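Cloth for covering a work table – what are you using?
Forum: Workshop & Home Office
8 replies, 829 views

kkofler
I need something to cover a scratched table I use for sorting small parts. Plain black if possible. I looked at the Hiltari felt but it sheds. Budget is small. Does anyone leave a cloth on full time?

platen_rena
Yes, for two years now. Get a tight weave and cut it so it hangs past the edge by a hand's width. Wash it once before cutting or it will shrink on you. Mine is black and I keep an open cardboard tray on it for whatever I'm sorting.

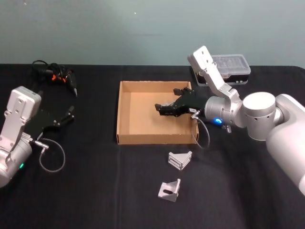 Reply #3
Galtholm_Pete
I disagree on black. Dark screws vanish on it and every bit of lint shows. I went with light gray from Haslinger and would not go back.

platen_rena
Depends on the parts. Mine are mostly brass and white plastic, so black is easier on my eyes. Lint comes off with a damp sponge.

dovetail_88
Has anyone tried a rubber mat instead? Cloth slides around on my table and small stuff gets caught in the folds.

Galtholm_Pete
Mats are fine but the cheap ones smell for weeks. For the sliding, put shelf liner under the cloth.

kkofler
Thanks. I'll try black cotton with liner first – if I lose too many screws I'll switch to gray.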